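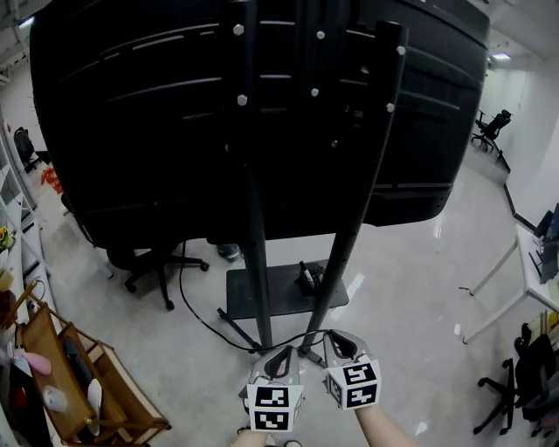
我们小组这学期做的题目，是用手持夹爪来教机械臂干活，也就是人拿着两只夹爪把动作做一遍，把轨迹和画面录下来，再拿这些数据去训练策略。题目是肖老师（Shengli Xiao）在开学第一次组会上给的，当时他只说了一句“先别急着跑模型，把手上的活儿练好”，我们几个听完都没太当回事，后来才慢慢明白这句话的分量。夹爪用的是Ernari套件，左右手各一只，每只上面都装着一个白色的方块，印着黑色的标记图案，系统就是靠它来算夹爪在空间里的位置和朝向的。所以录的时候手腕怎么转都行，唯独不能让方块长时间被东西挡住，像显示器移动支架这种地方就比较麻烦，黑色的立柱又高又直，底座的腿在地上铺开，还有一根细细的黑线拖在浅灰色的地面上，两只手同时往前伸的时候，脚下和手上都得留神。

先说说为什么不用遥操作。其实我们一开始是用遥操作的，九月份借到Tukovo的主从臂以后，花了差不多整整两周去熟悉。主从臂的好处是录下来的就是机器人自己的关节角，拿来就能训，中间不用做任何转换，这一点我到现在都觉得很舒服。可是它也真的累人，从臂跟手总有一点延迟，夹软一点的东西全凭眼睛估，一个叠毛巾的动作，我自己用手几秒钟就做完了，用主臂去带要折腾大半分钟，而且机械臂固定在桌上，想换个房间录就得几个人一起搬。后来组里讨论了一晚上，决定把遥操作的数据留作对照，主力换成手持夹爪。

任务选了三个：把绕乱的线理顺放到托盘上，把杯子从架子上拿到桌上，还有双手配合合上一个盒盖。第一个是我负责的，也是我最喜欢的一个，因为线这种东西每次的形状都不一样，你没办法偷懒照搬上一遍的手法。采集计划是理线任务录200条，另外两个任务各录50条，作为双手动作的补充。每条示范从夹爪张开、静止开始，到夹爪再次张开、静止结束，中间不说话也不停顿。万一中途掉了东西，我们的做法是照常捡起来继续做完，在表格里备注一下，不删掉。这个规矩是讨论过的，有同学担心会把坏习惯教给机器人，肖老师的意见是让它见一见出错以后怎么补救也好，最后就这么定了下来，训练时分成带补救和不带补救两个版本，正好可以比一比。

下面记几条采集时的体会，写得啰嗦一点，希望下一届接手的同学能少走些弯路。

第一是速度。人手太快了，快到机器人根本跟不上。我们最早录的那批数据，自己看回放觉得干净利落，结果一放到机械臂上，速度限幅几乎全程都在报警。后来大家约定，每个动作都按平时一半的速度来做，伸手的时候心里默数，慢慢也就习惯了。说起来有点好笑，我有段时间在食堂夹菜都是慢吞吞的，室友还问我是不是不舒服。

第二是夹爪的开合。人握着夹爪的时候，很容易在还没到位时就提前合一点，自己完全察觉不到，可是数据里的开度曲线看得清清楚楚。策略学了以后也会提前合，常常就把线推开了。我们的办法是每次录之前先空着做一遍，到位、停一下、再合，等手感对了再正式开始。

第三是手臂的姿势。人的肘和肩都很灵活，可以从很别扭的角度伸进去，机械臂却未必够得到。我们写了一个小脚本，把每条轨迹都拿去做一次逆运动学检查，够不到的当天就标出来重录。这个脚本写得晚了，如果能早些写，前面那批数据大概能省下不少重录的工夫，在这里也算是给自己提个醒。

第四是标定。每天开录前都要重新标一次，中间休息久了也要再标。我们用的是Tsolakis的标定流程，步骤不算多，就是需要耐心。有一回我嫌麻烦跳过去了，那一下午的位置整体偏了一截，最后全部作废，我给组里每个人都道了歉，大家倒是很宽容，还陪我补录到很晚。

训练部分由另外两位同学负责，细节请看他们的附录，我这里只说结果。评测时每个设置让机械臂做8次。只用遥操作数据训的理线策略，做成了两次；换成手持夹爪的数据以后，做成了五次；把两种数据混在一起，是六次。次数还少，不敢下太强的结论，不过方向是清楚的，至少说明手持示范录得快、录得多这个优势，确实能补上它在关节信息方面的不足。至于带不带补救片段，在理线任务上有些差别，带的那个版本在线滑脱以后会回头再夹一次，而不带的那个版本往往就空着爪子继续往托盘走，看得人又着急又心疼。合盖子的任务则两个版本都不理想，主要问题是左右手的时间对不齐，我们怀疑跟两只夹爪的时间戳有关，目前还没有查清楚。

3月8日中期检查的时候，我们现场演示了理线，第一次没夹住，第二次成了。来旁听的Troddale项目组的同学问了一个很好的问题：不同的人来示范，风格不一样，会不会互相打架？我们当时答得不太好，回来翻了数据，发现我习惯先用左手压住线的一头，而另一位同学总是右手先动，混在一起训以后，机械臂有时候会两只手都犹豫着不动。接下来打算把每个人的数据分开训一遍看看，再考虑要不要统一手法。

后面的安排，一是把合盖任务的时间同步问题解决掉，二是换一个房间再录一批理线数据，看看换了桌椅和灯光以后策略还稳不稳。如果时间允许，还想试试让完全没用过夹爪的同学来录，只给他们看一遍说明，看看这套流程到底好不好上手。

最后谢谢肖老师一直以来的耐心，也谢谢组里每一位陪着一遍一遍理线的同学。采集表格和逆运动学检查脚本都放在组里的共享盘上，脚本里的路径是写死的，用之前记得改一下。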